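Minutes of the March meeting, Etemero Fan Circle
Back room, half seven start, written up by me because I lost the coin toss

Present: 23 of us, counting the two who turned up during the biscuits. Apologies came in on the group chat and I've stopped copying them out, so if you sent one, thank you, it was read.

1. Last month's minutes
Agreed, with one correction. I'd written that the new single came out before the Natudent toothpaste advert and it was the other way round. Several people felt strongly about this. Sorry, all!

2. The row about the deleted post
This took up most of the evening. For anyone who's been off their phone, Etemero's singer put up a long post after the Fjeld show saying she was done with interviews, then took it down before breakfast, and by lunchtime every gossip page had its own version. Someone asked whether we should share the screenshots on our page. I said no, and I'll own that I said it rather loudly. My feeling is that if she took it down she wanted it down, and we're a fan circle, we aren't a newspaper (and we haven't got a lawyer). The other side said that everyone's seen it already and we look daft pretending it never happened. Fair enough, I can see that.

We went round on this for ages. In the end it went to a show of hands and the page stays out of it, with five against. People can say what they like on their own accounts, but please take the circle's name out of your bio first if you're going to have a go at the drummer.

3. Comments on our page
Following on from that, the comments got nasty last month and two of us were up past midnight hiding things. Agreed that comments on anything to do with her marriage get switched off from the start. Comments on the music stay open. Comments on the haircut were discussed and left open too, though I abstained as I've said quite enough about the haircut.

4. Coach to the Konder show
We've got 37 names down for the coach and the deposit is due before the end of the month. The firm wants £700 for the day, with the driver waiting until the encores are over. If you've put your name down and haven't paid, you haven't got a seat, and I'm afraid that goes for me as well until I find my card. Pick-up is at 2 pm from outside the library. Somebody asked about stopping for chips on the way home and this was carried without a vote.

5. Signs and singing
Management have asked fans not to hold up big signs during the slow numbers. Nobody in the room minded. There was a longer chat about whether we sing the second verse back at her or leave it, as she looked a bit put out last time (or she may have had something in her eye, opinions differ). Left until the coach, when we can try it out loud and annoy the driver.

6. Any other business
The raffle prize is still the signed tour poster. It has a crease in it. Whoever wins it should know about the crease.

A request to play fewer remixes before meetings was noted. I make the playlist, so I noted it with a heavy heart.

Closed at quarter to ten. Next meeting same room, and could whoever has the spare key please bring it along.

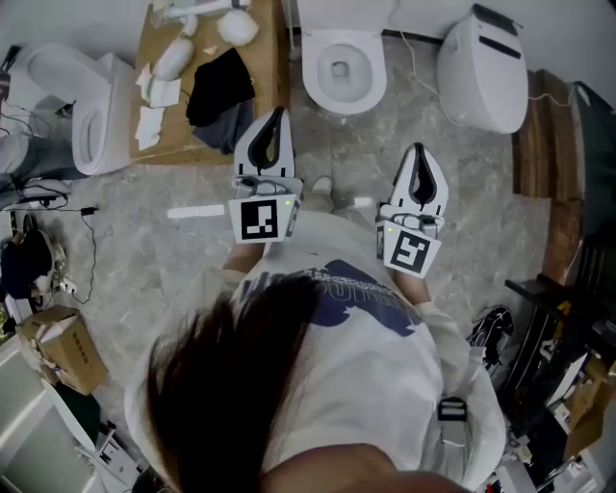 Oh, and I forgot to put it under item 4, but under-sixteens need an adult with them on the coach, and the adult has to have a ticket for the show too. I'll stick that on the group chat as well.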